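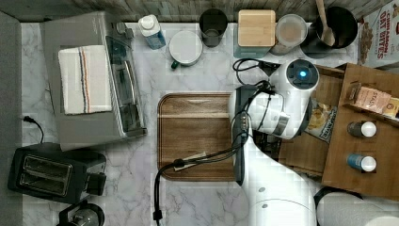
Products Manuals Spare Parts Support Contact

Support > Manuals > Hedden Water Filter > Section 4: Cartridge Replacement

October 8, 2018
By Iolo Howells

4. Replacing the Cartridge

The Hedden under-sink filter uses one Fotard carbon cartridge. Replace it after 500 gallons or when the flow at the faucet drops noticeably. Units installed before February use the short housing; see Section 6 for those.

You will need the housing wrench, a bucket, a clean cloth and food-grade silicone grease.

4.1 Removing the old cartridge

1. Close the cold water shutoff valve under the sink.
2. Open the filter faucet and leave it open until the flow stops.
3. Place the bucket under the housing.
4. Press the red pressure-release button on the cap for 2 seconds.
5. Fit the wrench and turn the housing clockwise as seen from above. Lower it straight down. It will be full of water.
6. Discard the cartridge with household trash.

CAUTION: Do not loosen the housing while it is under pressure.

4.2 Fitting the new cartridge

1. Lift out the O-ring and wipe the groove.
2. Inspect the O-ring for cuts or flat spots. Replace if damaged (part 17 on the parts list).
3. Apply a thin film of grease and seat the O-ring in the groove.
4. Remove all wrap from the cartridge and stand it in the housing, open end up.
5. Thread the housing onto the cap by hand until it stops, then tighten a quarter turn with the wrench.
6. Open the shutoff valve slowly with the filter faucet open.
7. Run water for 20 minutes. Gray water at the start is carbon dust.
8. Close the faucet and check the joint for drips.

NOTE: If the joint drips, shut off the water, release the pressure and reseat the O-ring. Further tightening can crack the cap.

4.3 Resetting the counter

Hold the reset key on the Skellberg flow meter until the display reads zero.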